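Rosley Packing Site – Progress Report, Second Period
Submitted to the Estedbridge Skills and Work Fund

Work since the last report has centered on the second sorting cell and on retraining the day shift. The cell was built by Strazds and went into regular use in March, three weeks later than planned. The delay came from the guarding, which had to be remade after the floor was found to slope toward the drain.

The cell now handles 447 trays on a normal shift, against a target of 507. Most of the gap is changeover time between tray sizes. Operators still do this by hand, and the steps are being rewritten with them.

New gripper moves are tried in simulation before they are loaded on the line. Two operators have learned to run these trials and now do so without help from Strazds. 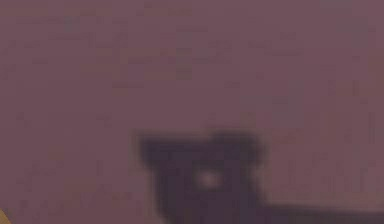 Has anyone lost hours because of the cell?
Contracted hours are the same as before for every member of the packing team, though overtime has dropped and some people have noticed it in their pay.

Jobs have changed more than headcount. Lifting from the low conveyor has ended for the day shift. In its place there is more checking, more clearing of jams and more screen work. Several people like the change. Others say the shift feels longer and that they talk to each other less, as the stations are now farther apart. We have moved the afternoon break to 2:30 so that both cells stop together.

Training stands at 70 hours delivered out of 99 funded. The remaining hours are set aside for the night shift – they have had only the safety briefing so far.

The Simunine stock software does not yet accept counts from the cell, so totals are typed in at the end of each shift. A fix is promised for the next period. We ask to carry the unspent training money forward until the night shift has finished.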